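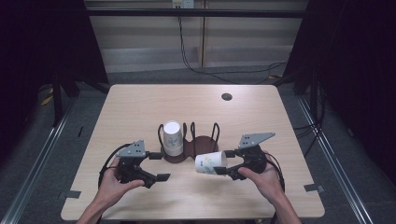 Une table en bois clair, avec un porte-gobelets et un gobelet en papier retourné.

Compte rendu de la réunion du groupe « Trajets et stationnement »
Site de Trestby, salle du premier étage, janvier

Étaient représentés : les équipes administratives, l'atelier, le service clients, la direction du site, ainsi que les deux sociétés voisines, Nusiline et Clodance, que nous remercions chaleureusement d'avoir accepté notre invitation. L'équipe de nuit s'était excusée et avait transmis ses remarques par écrit ; elles ont été lues en séance et sont reprises plus loin.

La réunion est ouverte à 14 h 10, avec un petit retard dû aux bouchons du rond-point de l'entrée de zone, ce qui a fait sourire tout le monde vu l'ordre du jour.

1. Approbation du compte rendu précédent
Le compte rendu est approuvé après une correction demandée par l'atelier : il fallait lire « parking nord » et non « parking sud » au point sur l'éclairage. Toutes nos excuses à ceux qui ont cherché des lampadaires neufs du mauvais côté !

2. Navette entre la gare et la zone
C'était le gros morceau de l'après-midi, et la discussion a été longue, animée et, il faut le dire, très agréable. La navette exploitée par Peng a transporté 678 passagers le mois dernier, toutes entreprises confondues. Le service clients se réjouit de ce chiffre et rappelle qu'au lancement on craignait surtout de voir passer des véhicules vides.

L'horaire du matin reste le point sensible. Le train arrive en gare à 7 h 52 et la navette part à 7 h 55, si bien que la moindre minute de retard suffit à laisser les gens sur le trottoir. Nusiline, dont les salariés commencent à 8 h 30, souhaiterait un départ à 8 h 00. Clodance préférerait garder l'horaire actuel, son équipe du matin prenant son poste plus tôt que les autres. Après bien des allers-retours, les participants s'accordent pour demander à Peng un essai à 7 h 58 pendant un mois, avec la consigne d'attendre le train lorsque son retard est annoncé en gare.

L'équipe de nuit demande par écrit si un passage à 6 h 15 serait envisageable pour ceux qui quittent le site. La direction trouve la demande tout à fait légitime mais ne veut rien promettre avant d'avoir reçu un devis. Le point reviendra à la prochaine réunion.

3. Covoiturage
À ce jour, 32 personnes sont inscrites sur la liste commune aux trois entreprises. L'atelier fait remarquer que la liste vit bien sa vie côté conducteurs, mais que les passagers hésitent encore, par peur de ne pas pouvoir rentrer en cas d'imprévu - un enfant malade, une réunion qui déborde. Il est décidé que la direction du site prendra en charge le retour en taxi dans ces situations, sur simple message à l'accueil. Nusiline va proposer la même chose à ses salariés et nous tiendra au courant. Clodance réserve sa réponse.

Les places réservées au covoiturage, près de l'entrée principale, sont parfois occupées par des voitures dont le conducteur est venu seul. On convient d'un rappel aimable dans le prochain bulletin, sans pastilles ni sanctions pour l'instant.

4. Vélos
L'abri actuel compte sept emplacements et il est plein dès le mois de mars. La direction présente un projet d'agrandissement, côté quai de livraison, avec des prises pour la recharge des batteries. L'atelier approuve l'idée mais s'inquiète des manœuvres de camions et demande un marquage au sol. Une visite sur place aura lieu avant toute commande.

La direction confirme par ailleurs une aide à l'achat d'un vélo, jusqu'à 300 euros par salarié, sur présentation de la facture. Le formulaire sera disponible à l'accueil en février. La question des vélos d'occasion a été posée : ils seront acceptés s'ils viennent d'un magasin.

5. Télétravail et jours de présence
Les équipes administratives rappellent que beaucoup de collègues viennent les mêmes jours, et que la route comme le parking s'en ressentent. Chaque service regardera s'il peut décaler une partie de ses réunions. L'atelier, qui ne télétravaille pas, demande gentiment qu'on pense à lui quand on parle de souplesse, et propose d'étudier une prise de poste décalée d'un quart d'heure. L'idée plaît beaucoup et sera examinée avec les chefs d'équipe.

6. Questions diverses
Le passage piéton devant Clodance est presque effacé ; un courrier commun sera adressé à la mairie. Le code du portillon change au mois de mars.

La séance est levée à 16 h 05. Prochaine réunion en mars, même salle, à 14 h 00.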